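Progress report, Garside companion app
Period covered: through the end of June
Prepared for: Wultimell, publishing support fund

## Summary

The companion app for Garside is feature-complete on Android and close to it on iPhone. The closed test opened with 500 players and has stayed full. We have used 60 percent of the grant, which matches the plan. The one item behind schedule is push notifications on iPhone, covered below. We are not asking for a change to the end date.

## Work done this period

Account linking is finished. A player signs in on the phone, gets a short code, types it into the game's options menu and is linked. The first version asked for the full account password a second time on the phone, and a lot of testers stopped at that screen. The code replaced it in build 18, and complaints on the subject have mostly dried up.

The friends list now shows who is online and which region of the game they are in. Players can hide their region, and the setting carries over between phone and console. We had planned to show the last time each friend was online as well. Testers were split on it, so it is switched off for now and the code has been left in.

Crafting orders can be placed from the phone and picked up the next time the player loads the game. This was the feature you asked about most in the last call. It works on both platforms. Orders placed while the game is running take up to two minutes to show up in the workshop, and we want to bring that down before release. 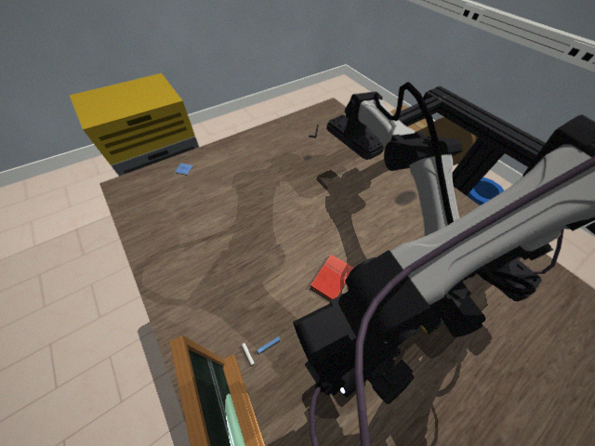

The trading board took longer than we expected. Zireck, who host the servers, changed the way they limit requests, and our app was refreshing the board far too often. We moved it to a refresh on opening plus a manual pull-down. The change cost us nine working days, which came out of the time set aside for the photo gallery. The gallery is still in the plan but will ship with fewer filters.

Text is final in English, French and German. Spanish and Polish are with the translators at Wamano. Several German button labels were too long for smaller phones and have been shortened.

## Problems

Push notifications on iPhone arrive late or in batches when the app has been closed overnight. A player may get four "your order is ready" messages at once on Saturday morning. On Android the same messages arrive on time. We believe the fault is in how we group messages before sending them. A fix is written and will go into the next test build.

Battery use on older Android phones was too high in the early builds. Most of it came from the animated map on the home screen. The map now stays still until it is touched.

Two testers reported being linked to the wrong console profile. Both had more than one profile on the same console. The app now shows the profile name and asks for confirmation before linking – we have had no further reports.

## Feedback

We collect comments through a form in the app and a private forum. The most common request is for a way to play something on the phone itself, even a small card game. That is outside the scope of the grant and we have said so on the forum. The next most common is a widget showing order status.

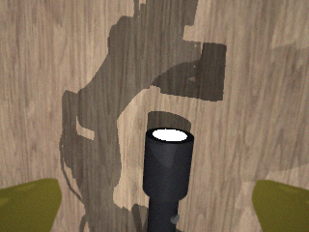

Sihan Su wrote on the forum that the widget would be welcome but the order history matters more: "I place orders on the bus and by the evening I've forgotten what I asked for. Let me see the last week's worth, with what each one cost. I'd give up the region display for that."

Order history is a small job and most of the data is already stored. We have added it to the next period's work. The widget will wait until after release.

## Next period

- Ship the notification fix and watch it for a full week
- Order history, with costs
- Spanish and Polish text in the app
- Reduced photo gallery
- Store pages, screenshots and age rating forms for both stores

## Budget

Spending on staff is on plan. Server costs ran slightly over during the trading board problem and have come back down. Translation is under budget so far, though the last two invoices from Wamano haven't come in. We would like to move any money left on that line to device testing, where we are short of older iPhones, and need your approval in writing to do it.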